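I got to the Betmont open day a bit after nine, coffee in hand, and there was already a line for badges. If you've never been, Betmont is a test house - they check home robots against a rulebook before anybody lets one near a real kitchen - and once a year in June they open the doors and let people like me wander around asking dumb questions.

The first stop was the simulation room, which I figured would be the boring part. It wasn't! The rule at Betmont is that every task runs in a simulated home first, and the reviewers go through it from the gripper's point of view before they look at anything else. They want to see what the robot sees when it gets close to something, and whether there's enough in view to make a safe decision. I stood at one of the review screens for ages, and my coffee went cold.
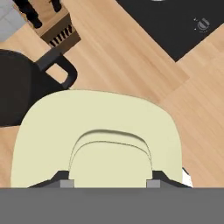 Looking straight down past the fingers in the simulated home at Betmont.

Our guide had a printed copy of the Hitus checklist, the in-house one, and passed it around the group. It has 48 items (I photographed the whole thing, sorry to the people behind me) and plenty of them are plain common sense. Write down the speed limit before the run starts. Name the person who can stop it. If you change the room layout, you start the paperwork over, even if all you moved was a chair. Item 26 got the most talk in our group: a run that ends well but broke a rule on the way gets logged as a fail. One man thought that was harsh. I liked it a lot, and I wish my old workplace had had something like it.

Next came the kitchen tasks, and for me this was the best part of the morning. Counters are where the rules get picky. You've got food, appliances and knives all sharing a pretty small space, so Betmont makes teams mark keep-out zones around anything sharp and set a minimum clearance for the whole arm, elbow included. I'd only ever thought about the gripper end. They also want a separate line in the log for food contact, and the guide told us that's the line teams forget most.
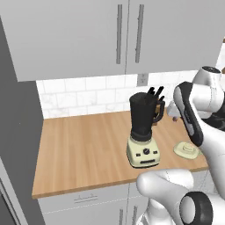 Hamidreza Mirzaei disagreed with a piece of this, and did it loudly enough that the next group came over to listen. His view was that fixed clearances make people lazy, and that a team ought to argue for its own number in writing and then be held to it. The guide said they'd tried that with the Talebi rules a while back and ended up with 229 pages for one task. He said he'd still read them.

Lunch was sandwiches in the hallway. After that I sat in on a short talk about Jalidik, their shared log format, and I'll admit I drifted a little, though the part on keeping failed runs for as long as the good ones was worth staying awake for. They had 398 logs up on the wall, sorted by which rule got broken, and clearance had the biggest pile by far.

I left at three with a tote bag and a clean copy of the checklist. Parking is free if you get your ticket stamped at the front desk, so do that before you walk out to the car.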